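Trurklow Home Handling Project

The Trurklow Home Handling Project is a student robotics project in which members teach household tasks to a robot arm by carrying out the same tasks themselves with hand-held grippers. It is run by the Trurklow robotics club and is best known for its laundry strand, in which clothes are folded and stacked on ordinary beds in ordinary bedrooms. The project is usually called "Home Handling" or, in the club's own notes, HH.

History

The club was set up to enter wheeled robots in line-following contests and had no arm of its own for several years. A proposal to move into household tasks was written by Amna Hayat, then a second-year student, and accepted at the club meeting of February 24, 2020. The first tasks were putting cups on a shelf and closing drawers. Cloth was added later, after members found that rigid objects were being learned quite quickly and that the results were all much alike.

Early recordings were made on a single table in the club room. Hayat argued that a robot trained on one table would be of little use on any other surface, and the work was moved into members' homes. Beds became the usual place for folding, as they are large and flat and most people fold there anyway.

Method

Each member works with a pair of hand-held grippers, one in each hand. The grippers have two fingers and are used much as a person would use a pair of tongs. The member sits or kneels beside the clothes, picks up the edge of a garment with the fingers, and makes the fold without touching the cloth with bare hands. When the garment is done it is put with the others and the next one is taken.

A camera on the gripper records what is in front of the fingers. The recordings are cut into short pieces, one fold to each piece, and those in which the cloth was dropped are kept in a separate folder. The club's software for this step is called Mikix. It was written by members and replaced a set of spreadsheets.
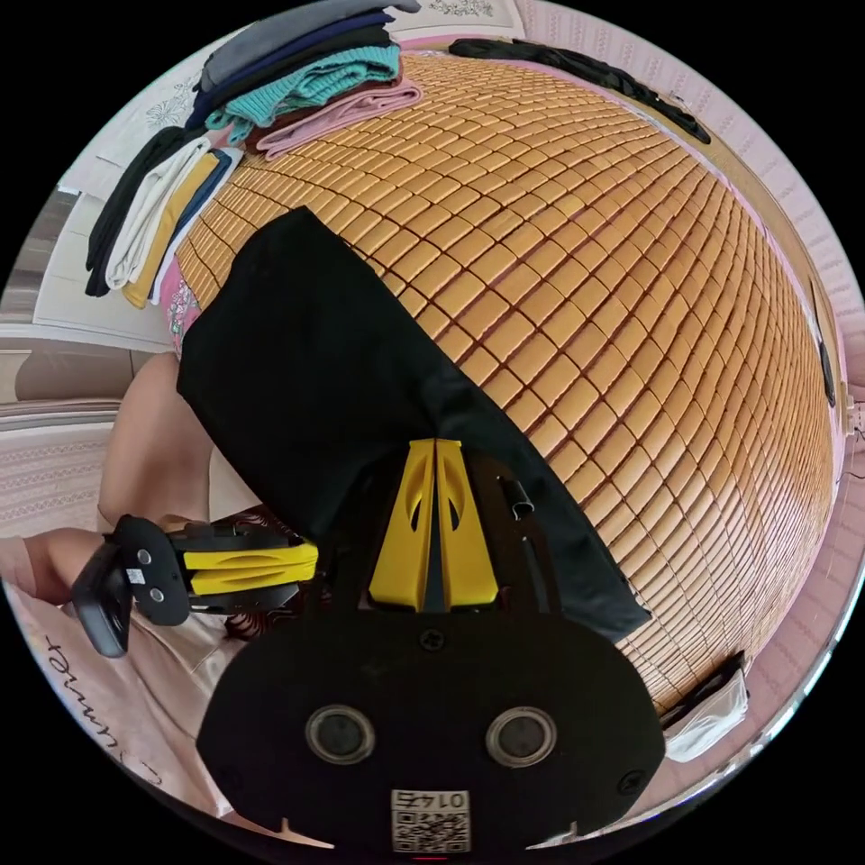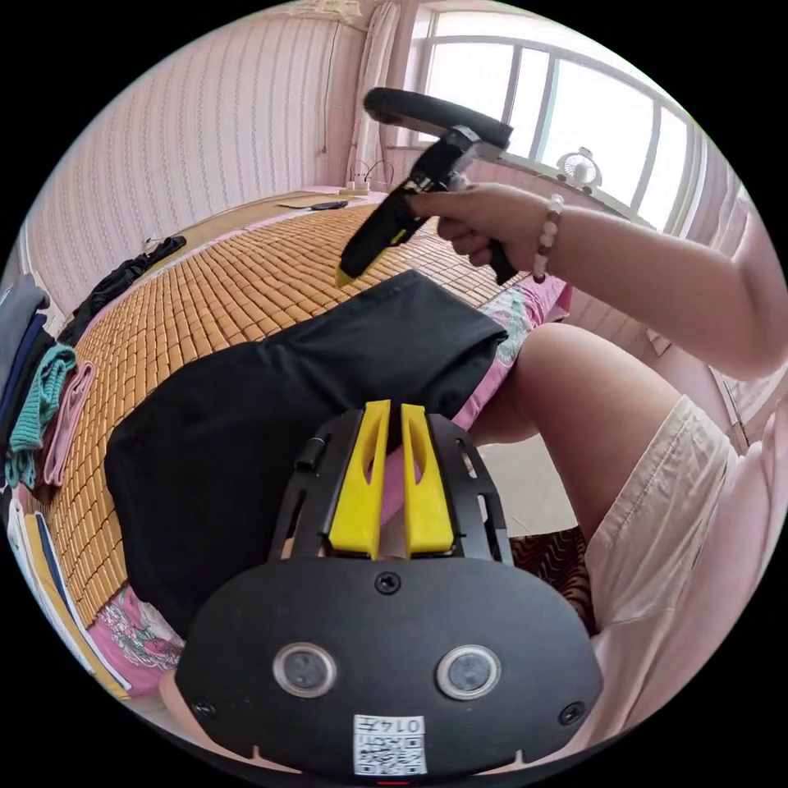
Laundry strand: a black garment on a bamboo mat, with a pair of hand-held grippers in use.

Dark clothes are treated as a group of their own in the laundry strand. Edges and creases are harder to make out on black cloth than on pale cloth, and the club asks every member to include some in each session. Knitted clothes form another group, as they stretch when lifted by one corner. Socks were tried and dropped.

Sessions

A session lasts 80 minutes including a break. Members are asked not to tidy the room beforehand beyond clearing space to work, and other belongings may be left where they are. Lighting is not controlled. A session sheet records the kind of bed cover, the types of garment and the name of the member, and the sheet is handed in with the recordings.

By the end of its first full year of laundry work the project held 463 usable folds, recorded in 24 homes. Shirts made up the largest share. Roughly 6 per cent of all folds from that year were later withdrawn because the two grippers' recordings could not be matched in time.

Competition

The project entered the Wegener Cup, a regional contest for student teams, in the open handling class. Teams in this class must have a robot fold items chosen by the judges on a surface the team has not seen. Trurklow's arm finished two of its four items in its first appearance. The team came back the following year with the same arm and a larger set of recordings, and was placed third.

Related projects

Prumasetti is a smaller project run by former members of the club. It uses the same session sheets but deals only with kitchen work, mainly stacking plates and wiping surfaces. The two groups share Mikix and exchange recordings, though they keep separate records.

See also

Wegener Cup
Mikix
Prumasetti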